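Is the Trirnon gift packing kit worth it for a small shop?

Posted by clullthorpe_gifts, 2020-05-16

We pack gift bags and small cardboard trays by hand, up to 200 on a bad day in December. A reseller is pushing the Trirnon kit at us: two desktop arms, grippers, software and a 3 month support plan called Telach. The brochure says it "handles tissue, cups and bags out of the box." I have my doubts. Has anyone put one to work on soft stuff, and not just blocks?

benchrat60

Depends on your budget. We use a different brand for labels and it's fine. Ask for a discount.

yoon_packaging

I'd be careful with "handles." Ask the seller what counts as a success. If a sheet of tissue ends up somewhere in the tray, is that a pass? It wouldn't be in my shop, where it has to lie flat and reach the corners.

Also ask who sets up each new job. The quote I got had 11 lines on it and setup was not one of them - it was in the small print, billed by the hour. The support plan covered parts and email, and no visits.

Before paying, send them a box of your own bags, trays and tissue and ask for 60 runs in a row, uncut, with the failures left in. A nice clip of one good grab tells you nothing about a day in December. If they say no, keep your money.

Pictures of this sort of work are below, and they don't settle the matter either way.
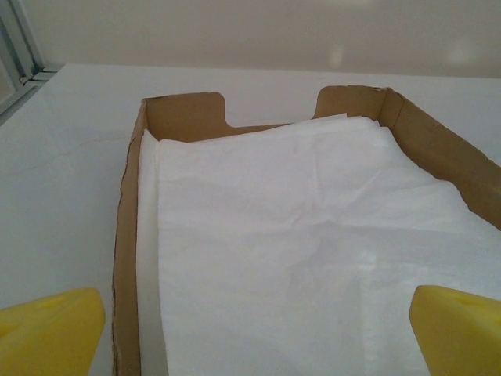
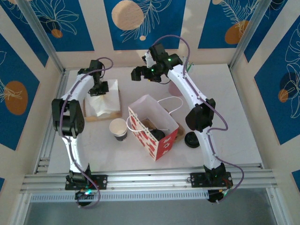
First: cardboard tray with white tissue in it. Second: two-arm setup with a tissue box, paper cup and gift bag.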